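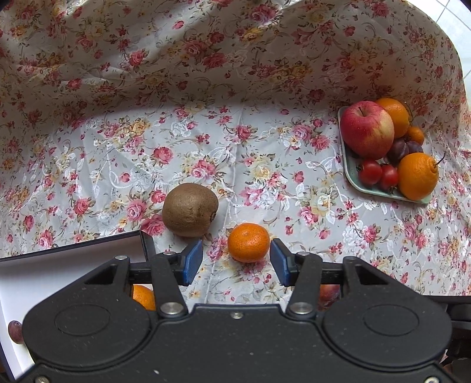

Jonby Community Center Extends Fruit Box Program

The Jonby Community Center will continue its fruit box program through January, the center announced Wednesday. Boxes of mixed fruit, including mandarins, kiwis, plums and tomatoes, are prepared in the Schmieder Room and offered to households in Jonby and neighboring Milotent.

The center distributed 3,122 boxes last year. Under the extension, up to 400 households may register for a weekly box.

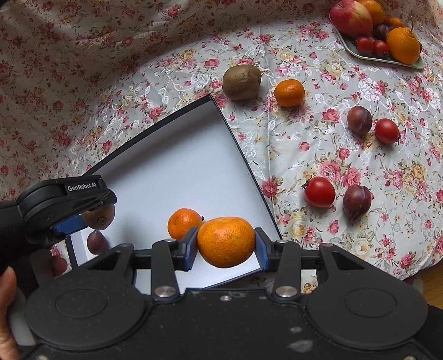 Fruit is placed in the boxes by hand, with firmer items going in first. Residents may request a box without citrus at the time of registration.

Pickup begins at 11 a.m. at the Jovach Street entrance. Boxes not claimed within 30 minutes of closing will be offered to other registered households.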